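The operators at Doltow start at 7 in the morning and spend most of the first hour tidying up. By the end of the shift they will have put the same shoes on the same rack dozens of times, and each attempt will be saved as a lesson for a machine.

Doltow, a small automation company in Rarkville, teaches robots household chores by remote control. An operator holds a pair of handles, watches a screen and moves the arms through the job. The software, called Alix, records every motion along with what the cameras see. A home chore needs about 3,200 recordings before the company will let the robot try it alone.

Shoes were supposed to be one of the easy ones. A cup is stiff and has a handle. A canvas sneaker bends when it is squeezed, and the laces go wherever they like. Slides are simpler to grip, but they have to be set down side by side and facing the same way, and new operators tend to let go too early.
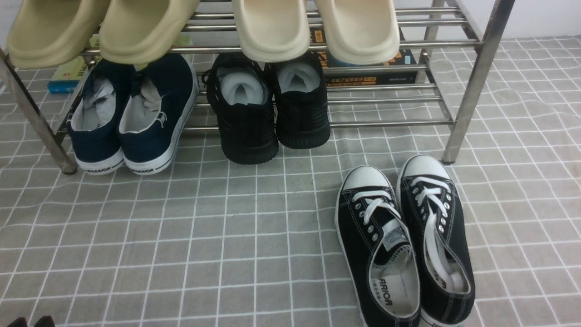 One operator said the hard part was slowing down. At home she would pick up a pair with one hand and never think about it, she said, but on the handles she had to decide where each finger went, and if she rushed, the robot learned to rush too.

Shifts on the handles are limited to 2 hours. After that, people get sloppy, and sloppy recordings have to be thrown out. A reviewer goes through each batch of 100 and marks the ones worth keeping. In November the average was 75.

Buschmann, which makes the arms, is working on a softer fingertip that Doltow hopes to test in the spring. Until then, the operators keep changing the order of the pairs and where they start on the floor. Bath towels are next on the list.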